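Pan work, June update

Quick one from the manipulation group, deadline was an hour ago. Kaiwen Zheng and Mylene Tiongson have finished the first round on pan handling with dried soybeans. Two grippers, one on the orange handle, one at the rim, pan tilted so the beans heap up to one side. Demos recorded by hand, policy trained on those, no robot needed until the test runs.
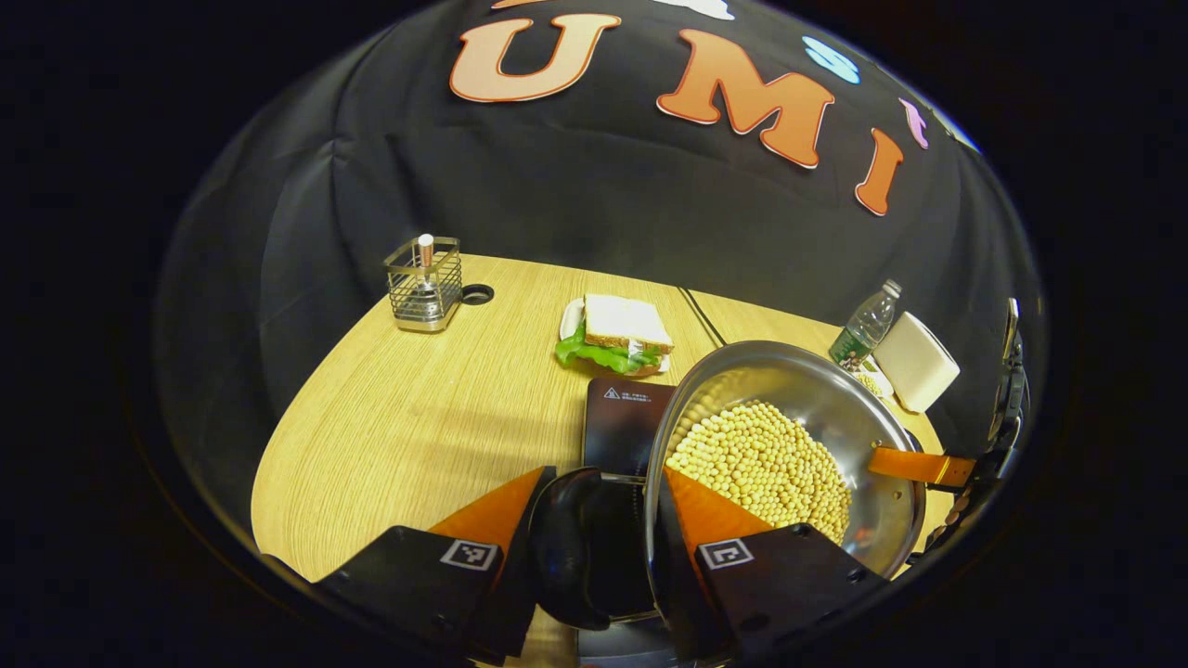

Result so far – 30 out of 40 test runs counted as clean, meaning no beans on the table and the pan set back level. With the wrist views only from one side it dropped to 16. So the second view matters, more than Kaiwen expected anyway. Most of the failures come at the tilt, when the beans shift all at once and the grip is late to folow.

Next up is rice, then somthing wetter. Radka Vlachou is redoing the timing code before that – both sides need to agree on the clock. Write-up going round as Harnine draft 2, comments to Mylene please.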